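Setting Up the Tulip Task on the Starent Two-Arm Kit

Starent sells its two-arm tabletop kit with a choice of starter tasks. Most buyers begin with block stacking. We think the flower arranging task is a better first project once the arms are bolted down, as it makes you sort out reach, grip and camera angle in one go. It takes an afternoon to set up. You need the kit, two small glass vases and a bunch of artificial tulips with bendable stems.
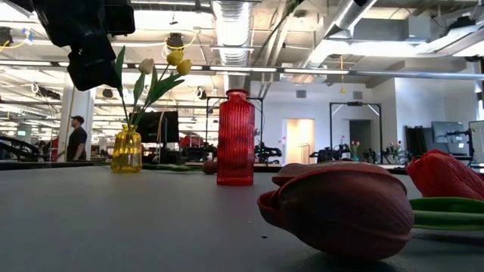
Posted by Rohani Ong
6 July 2020 | Filed under: Kits, Two-arm setups

What you need

- Starent two-arm kit with side rails and both grippers
- A flat work mat
- Two small vases with narrow necks, in different colors
- Artificial tulips, at least one per color you want to sort
- Side cutters for trimming stems
- The Clurent control software, version 2 or later

The kit cost us $763 as a bench package without the table. Grippers are included. The mat is not.

Step 1. Place the arms

Mount one arm on each side rail, facing across the mat. Home both arms before you put anything on the table. Then jog each gripper to the center of the mat and mark the spot it can reach without stretching the elbow straight. The two marked areas should overlap. If they don't, slide the bases along the rails toward each other and try again.

Route the cables on the outside of each arm and leave enough slack for a full turn of the base joint. A tight cable will pull the wrist off target and you will spend an hour blaming the software.

Step 2. Prepare the flowers

Trim the stems so that a flower stands in the vase without tipping it. The wire inside is hard on scissors, so use the side cutters. Bend each stem nearly straight. A small curve is fine, but a hooked stem will catch on the rim.

Decide now which colors go in which vase. We put yellow with yellow and red with red. Pale flowers can go either way, but write your rule down and keep to it for every run.

Step 3. Teach the pick

Set gripper force to 15 percent in the Clurent panel. The default is much too strong for fabric petals and will flatten the leaves as well. Close the fingers on the stem or the leafy part, never on the bloom. Lift straight up before you move sideways.

Keep the second arm open and parked near the vase during the lift. Later you can have it steady the neck of the vase, but leave that out of the first runs.
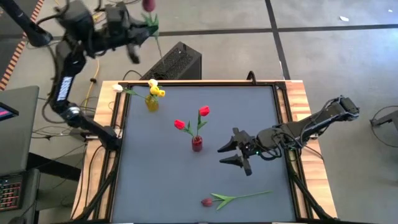 Ilgın Karaca wrote in to say that 15 percent was too low on her kit and the stems kept turning in the fingers. She went up in small steps and put a strip of thin rubber inside each finger, and after that she had no trouble at the lower setting either. She would also like Starent to print the force scale in the manual.

The rubber is worth trying if your stems are the smooth plastic kind. Glue it flat and check that the tips still close fully.

Step 4. Teach the place

Bring the stem over the vase with the bloom end up and stop a little above the rim. Lower slowly. Most failed runs happen at this point – the tip lands on the rim and the vase goes over. Add a short pause above the opening so you can correct the position by hand, then take the pause out once the path is good.

Open the gripper only when the stem touches the bottom. Back off sideways, away from the flowers already in the vase.
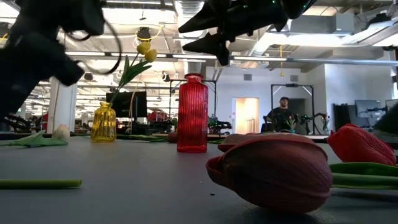 Step 5. Run and record

Start with one flower and one vase. When that works several times in a row, lay out the rest at random on the mat and record full runs. Our set has 69 of them. Save failed runs too, in a separate folder, and name them by the step where they went wrong.

Between runs, put the vases back on their marks and turn the loose flowers so they don't always point the same way.

If an arm stops in mid-move

Press stop, support the arm with one hand and release the brakes from the panel. Move it clear of the glass before you home it again. If the same joint stops twice, check its cable first and its temperature reading second.

Spare fingers and rail clamps are on the Starent parts page. Orders placed in April took us two weeks to receive, so buy the spare fingers with the kit.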